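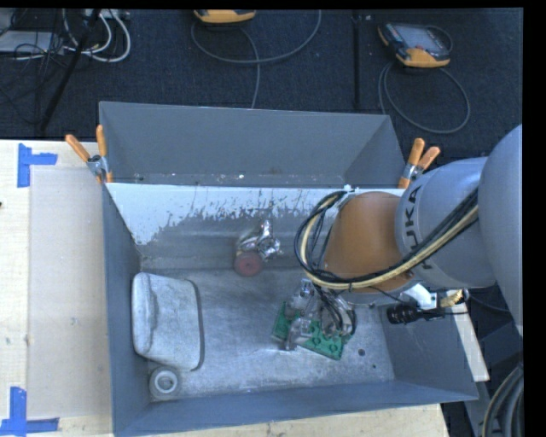

Metal bin on a wood table, how do you keep the bottom from getting chewed up?
Workshop and Garage Storage > Sorting and Bins

Posted by plumtree_dot, January 18, 2019
Hi all, long-time reader, and I finally have a question worth typing out. I do all my odds-and-ends sorting in one big gray metal bin that sits right on a light wooden table, and I love it dearly, because everything that used to roll off onto the floor now stays put. But the floor of the bin has gotten so scuffed! I keep a real mix in there, a big worn metal container with rounded corners, a shiny crumpled-looking metal piece that catches on everything, a dull red disk, and a green board with raised round studs on it. The studded board seems to be the one thing that behaves itself.

So, two questions. Do I line the bin, and if so with what? And does anybody worry about the table underneath? It's a nice table and I'd like it to stay that way. My bin is a Ditura, if that matters to anyone. I paid 18 dollars for it at a yard sale in July and felt very clever all week.

Reply from gus_in_the_shed
Welcome out of the shadows! My vote is to leave the inside alone. A bin is meant to get scuffed, and once you put a liner in, you'll spend your evenings fishing little screws out from under the edges (I did this for 5 years, so I speak with some feeling). Now the table I would protect. I have a piece of old wool blanket under mine, folded once, and it slides around very nicely when I want to turn the bin to get at the far side.

Reply from Đạt Mai
I have to disagree with Gus on the liner, with affection. I cut a thin rubber mat to fit mine, snug right up to the walls, and I haven't lost a screw under it yet. The noise alone was worth it. Before the mat, every time I set something heavy down, my wife could hear it in the kitchen and would call out to ask what I had broken. The mat came from Sillton, off the end of a roll, and it cost me 11 dollars. Trim it a little big the first time and then shave it down, or you'll end up with a gap on one side like I did with my first one.

Reply from gus_in_the_shed
Well, snug is the part I never managed, I'll give you that. My bin has rounded corners at the bottom and I cut square ones. Still, rubber grabs dust like you wouldn't believe, and bare metal you can just tip out and wipe.

Reply from wrenfeather
Could I put in a word for sorting things before they go in? I say this kindly, plumtree, as someone whose own bin once held 128 loose hinges. A big container like the one you've got in there takes up an awful lot of floor, and if it's open on top you could use it as a bin inside the bin. Heavy things in there, small things outside it. The branchy shiny piece I would take out altogether and hang on a nail, because things with arms will scratch whatever you put them next to. Mine all hang over the bench now and I've come to enjoy looking at them.

Reply from plumtree_dot
Oh, these are lovely answers, thank you! Wrenfeather, the hinges made me laugh out loud. I hadn't thought of hanging the pointy one up, and I have a perfectly good nail doing nothing by the window. I'm a little torn on the mat. Đạt, does yours smell? I bought a rubber thing from Iltow once and had to keep it on the porch until it calmed down.

Reply from Đạt Mai
It did smell for the first couple of weeks, yes. I washed it with dish soap and left it over the fence in the sun, and after that I stopped noticing. Felt might suit you better if nothing you sort is oily.

Reply from gus_in_the_shed
Felt and metal shavings, though. Please don't. You'll be picking them out with tweezers.

Reply from plumtree_dot
No shavings here, but point taken. I'm going to start with a blanket under the bin and try a scrap of mat on one half of the inside, and leave the other half bare. I'll come back and tell you which half I reach for. Does the blanket need to be wool, Gus, or will an old cotton one do?

Reply from gus_in_the_shed
Cotton's fine. Fold it twice.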